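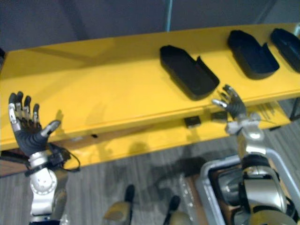 Talk notes, torque wrench calibration. Sunday session, 20 min + questions. DON'T read the slides out

Open: who here has a torque wrench older than five years? Keep hand up if you know when it was last checked. Wait for the hands to go down.

Say who I am, bench at Pranmont, mostly click wrenches, some dial. Thank Elisa Greco for the loan of the data (she's in the second row, point her out)

Slide 2. What a click wrench is. Spring, pivot block, scale on the handle. You set the spring, block tips over at the set load, click. Everything that goes wrong goes wrong in one of those. Go fast, they know this

Slide 3. The test bench. Wrench on the transducer, load applied slow and square to the handle. Hand goes in the MIDDLE of the grip. Choking up on the handle changes the reading on some designs. Do the gesture.

Exercise it first. Several pulls at full scale before you write anything down. A wrench that's sat in a drawer reads high on the first click, grease has moved. If you only take one reading you are measuring the drawer

Slide 4, the numbers. 623 wrenches through the bench at the Guerra shop, one reading set each at low, middle and top of scale. Nearly 320 out of tolerance at one point or more. Pause here. Let them look at the graph, it's ugly

Most of the bad ones bad at the low end. Why: tolerance is a percent of reading, friction in the mechanism doesnt shrink with the setting. So stay out of the bottom fifth of the scale if you can

Slide 5. Sinero vs Plutov transducers. Same wrench, same operator, same afternoon. Skip if past 12 min. If asked: they agreed, once we fixed the adapter. The adapter was the story, worn square drive, wrench sat crooked

Slide 6. Storage. Back it off to the lowest mark on the scale, not below. Not below!! People unwind it till it rattles and then the block shifts

Dropped wrench = recheck. Doesn't matter how it looks

Slide 7. Intervals. Cycle count or calendar, whichever comes frist. Show log sheet for wrench 953, drift over 7 checks, slow slide then a jump. The jump is a new spring, somebody changed it and didn't write it down. Ask Elisa to tell that one if time

Uncertainty slide: keep it plain. Your bench has an error too. Report it next to the reading. Don't get pulled into the budget table, send people to the handout

Last: as-found readings BEFORE adjusting. Say it twice. Once you've turned the screw the old reading is gone and you can't tell the customer anything about last month's bolts

Questions. Probable ones: digital wrenches (yes, same method, check battery), left-hand direction (test both if used both), can I do it with a weight and a bar (yes for a rough check, not for a cert)

Handouts by the door. Bring clicker batteries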